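Jerkell (robot)

Jerkell is a burrowing robot built to loosen and sample compacted soil in farm fields and along river banks. Its shape and its way of moving are taken from the earthworm. It was developed at the Nammont Institute of Soil Engineering and has been used mostly in the Florngate valley, where heavy clay and long use of farm machinery have left a hard layer below the plow line.

Name

The name comes from the jerking motion of the first prototype, which moved forward in short, uneven pulls. Later versions move more smoothly, but the name was kept. Early reports from the institute use the spelling "Jerkel," and both forms appear in older papers.

Design

The body is made up of 7 ring-shaped segments joined by flexible sleeves. Each segment can grow shorter and wider or longer and thinner. When a segment widens, it presses against the walls of the burrow and holds the robot in place. Thin segments are then pushed forward. The widening passes along the body from front to back, in the same order seen in a living earthworm, and the robot advances while the wave travels the other way.

Rows of short bristles on the outside of each segment point toward the tail. They slide easily in the forward direction and catch in the soil when the robot is pushed back. The bristles are replaced after every season, as sandy ground wears them down quickly.

The head is a blunt cone with a small opening at the tip. A thin stream of air can be blown through the opening to loosen soil ahead of the robot. Behind the cone are sensors for moisture, temperature and pressure. Power and air reach the robot through a cable that trails from the last segment to a unit on the surface. The cable also serves as a recovery line – a stuck robot can be drawn out once its bristles have been folded flat.
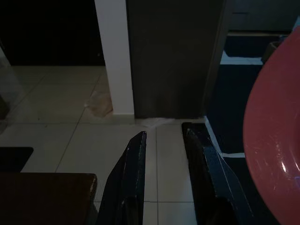
Movement and speed

Jerkell is slow. In moist loam it covers 10 feet in an hour, and in dry clay it may stop altogether. The control program measures how much force each segment needs to widen and changes the timing of the wave to suit the ground. In loose soil the segments stay wide for longer so that they do not slip. In firm soil only two segments are widened at once, which leaves more of the body free to push.

Turning is done by shortening one side of the front segments. The robot can't turn sharply, and operators usually plan a path of wide curves. Stones larger than the head have to be avoided or backed away from.

Field use

The first field trials took place in September on pasture outside Florngate. Over the course of the trials, the robot dug 657 feet of burrow. Water soaked into the test strips faster than into the strips beside them, though the difference was smaller on the lower part of the slope, where the ground was already wet.

A second series of trials was held on an earth bank along the Kwak, a small river that floods the lower fields in most winters. In this case the robot was used for measurement only. It carried its moisture sensors into the bank at a depth of 6 feet and recorded how far water had seeped in from the river side. The burrows were filled with clay afterward, as open channels would have weakened the bank.

Limitations

The main limits are the cable and the cost of the sleeves. The cable drags against the burrow wall, and the pull increases with every bend. A battery version was built but proved too heavy for soft ground. The sleeves between the segments can be torn by flint or broken glass, and a single tear lets grit into the drive parts.

Some soil scientists have also questioned how long the burrows last. Those in clay stayed open through the winter, while those in sandy soil fell in after the first heavy rain. Living earthworms line their tunnels with mucus, which helps to hold the walls together, and Jerkell has no equivalent.

Related designs

A shorter model with the same head was made for work in greenhouse beds. It has no air stream and is steered by hand from the surface unit. Drawings for both models are held at Nammont.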